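Skip to content
Home
Reviews
Bench Tools
Cell Building
Forum
Search

Review: Lellon parallel finger set and fixture kit

By Hiba Kanaan
Filed under: Grippers, Fixtures
3 comments

We run a small test cell at Kamcombe that moves desktop processors in and out of sockets. The old fingers were plain aluminium jaws with rubber glued on, and the rubber kept creeping. In April we replaced them with the Lellon finger set and have had it on the arm ever since. This review covers fitting, setting up and the upkeep so far.

What you get

Two ribbed fingers, two mounts, a bag of bolts, a hex key and a folded sheet of instructions. The sheet is poor. It shows the mounts from one side only and gives no tightening order. I did the inner bolts first, finger tight, closed the gripper on a flat steel block, then nipped everything up with the jaws still closed. Done that way the faces came out parallel at the first attempt. A colleague did the outer ones first on our spare and had to start again.

The hex key is soft. Use your own.

Setting up

Fitting took less than an hour. Teaching took most of an afternoon, and most of that went on the approach to the fixture. We hold the processor by its edges, upright, with the lid facing out. The fingers are thicker than our old ones, so every waypoint near the panel had to come back a little. If you have a tight fixture, check your clearances before you order.

Grip force was the other job. The kit's sheet suggests starting at 50 per cent of the gripper's range, and for a processor that is far too much. We went down to 10 and came up in small steps until a part stayed put through a fast move and a hard stop. Write the final number on the controller door. Ours got lost in a software update and I had to find it all over again.

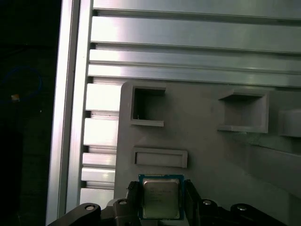

The panel needed less attention than the fingers. Ours is grey plastic, and the surface is a bit uneven in places, so I don't trust any height taken straight off the drawing. I touch off on the panel itself and save that as the reference. After the cell was moved across the room I repeated this and two of the positions had shifted enough to matter – the frame had settled slightly on its feet.

Upkeep

Once a week I wipe the finger faces with a dry lint-free cloth and check the bolts. The ribs do collect dust, and a soft brush gets it out. In the first fortnight one mount bolt worked loose. I put a drop of medium threadlocker on all of them and have had no trouble after that.

At 263 cycles into the first long run the arm stopped with a grip fault. I blamed the fingers, wrongly. The cable to the gripper was catching on a clip at full reach. We gave it more slack and re-tied it.

Compared with the Qaisi set

We also had the Qaisi fingers on loan. They are slimmer, which helps around the pockets, and the instructions are much better. The faces are smooth, though, and I needed more force to hold the same part. Spares come only through Zollbridge, and the wait was long. I would pick them for a cramped fixture.

Good points
Holds thin parts steadily at low force
Faces come out parallel if you tighten in the right order
Easy to clean

Bad points
Thin instructions
Soft hex key
Bulky near the fixture
No threadlocker supplied

Verdict

A solid set of fingers for small flat parts, let down by the paperwork. We have ordered a second pair for the spare gripper.

Leave a comment
Related: Choosing a touch-off block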